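6. Recording a Demonstration by Remote Control

Read Section 5 first if the arm has not been homed today. Illel Studio will let you record without homing, and you will spend May wondering why everything lands to the left.

6.1 Before you start

1. Switch the Bivden arm to FOLLOW. The ring at the base turns green.
2. Put on the hand controller and tighten the strap. A sliding controller teaches the arm to slide.
3. In Illel Studio, open New Task and type a name. "Test" is taken. So is "test2."
4. Set the grip limit to 25 for soft items. The factory setting of 378 is meant for metal parts and people who dislike fruit.

Note: Grip limit is stored per task. Copying a task copies the limit too, wise or unwise.

6.2 Recording a soft-item pass

1. Press RECORD and wait for the second beep. Anything you do between the beeps is lost, including your best work.
2. Bring the fingers in slowly with the trigger half pressed.
3. Close until the grip bar in Studio stops climbing, then let go of the trigger. The arm holds the last value.
4. Lift straight up before you move sideways.
5. Check the wrist view before you carry on. Look for the item between or just over the fingers, with any loose parts hanging free of the joints.
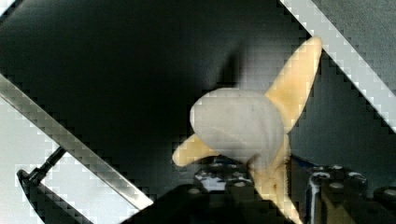 Figure 6-2. Wrist view, soft item with open peel flaps. One section hangs down between the fingers.

6. Carry the item to the target and lower it. Open the fingers fully and back away along the path you came in on.
7. Press RECORD again to stop. Wait for the single beep.

CAUTION: Keep your free hand outside the marked area while the ring is green. In FOLLOW the arm copies the controller and has no opinion about your knuckles.

6.3 How many passes

Studio will not build a task from fewer than 11 good passes. Vary the starting position a little each time. Repeating one flawless pass produces an arm that is flawless in one spot.

Delete any pass in which you sneezed, answered the phone or said "watch this."

6.4 If something goes wrong

Message 918 (Controller lost): Release the trigger, press PAUSE, and move the Hellow receiver away from the monitor.

Arm moves in small jerks: Lower the follow speed one step. If it was already at the lowest step, have some coffee, or less coffee.

Pass will not save: The task name contains a slash. Remove it and press SAVE again.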